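Fingers and thumbs
By Siiri Jääskeläinen

I gave up a morning in April to find out which gripper I'd trust inside an old desktop PC, and I came home with opinions!

Two were up for trial at Dotura's workshop: the Kirine, at 600 euros, and the Nieminen, which costs 2122 and comes with a manual as thick as my thumb. Same arm, same job – memory, processor, hard drive, tray to tower and back again.
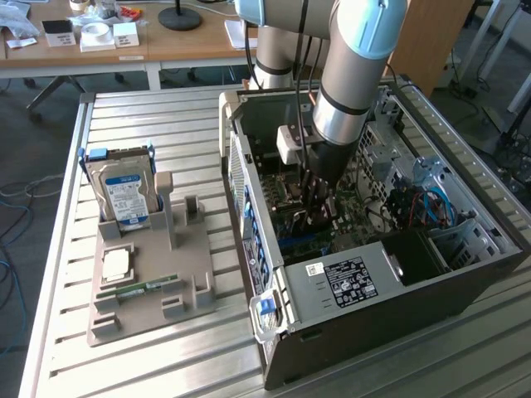
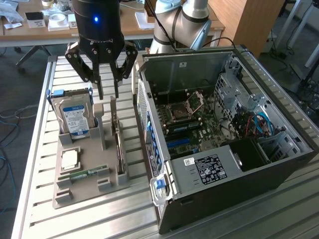
Memory sticks are the nasty bit. They're thin, they want pushing dead straight, and a finger that's a hair out will nudge the neighbours (I winced a lot). The Kirine has a lovely light touch but got shy when it had to press. The Nieminen pressed like it meant it, and I had to turn the force down twice before I could relax and drink my coffee.

Drives were easier. Both managed 19 lifts without a drop, and I stopped there because I was hungry.

Then there's the Griltent controller, which I'd happily marry. You drag the arm where you want it, tap once, and it remembers. My old one needed a page of typing for that – and a good deal of swearing.

I'd buy the Kirine and spend the rest on spare fingertips.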